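Week 4: Pressing as a team

Right, carrying on from last week's bit on defending in pairs. I want you to think about who goes first. When I coached the under-14s at Sketavero we had a lovely striker who chased everything, and the other nine just watched her run! So pick your trigger. Mine is a back pass, or a full back receiving with a closed body.

Rocío Nieto's group will run the 6 v 4 on Monday, and everyone else please read chapter 3 before then (the Toledo session plans are at the back of it).

Things to jot down as you watch: where the second player stands, how far the back line has stepped up, who is shouting. If it's only the keeper shouting, we'll talk about that in June when you do your assessed sessions.

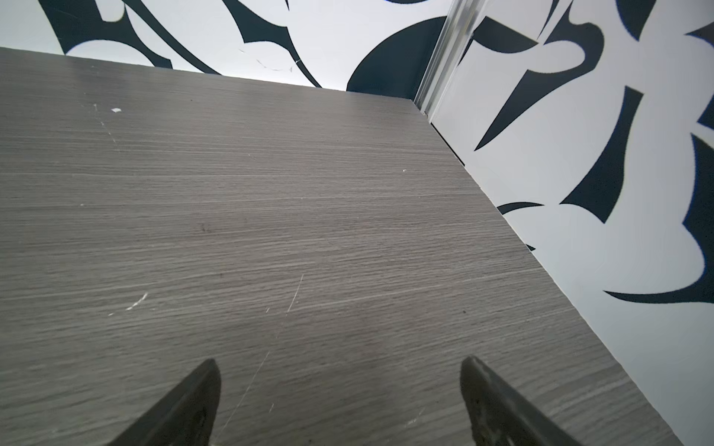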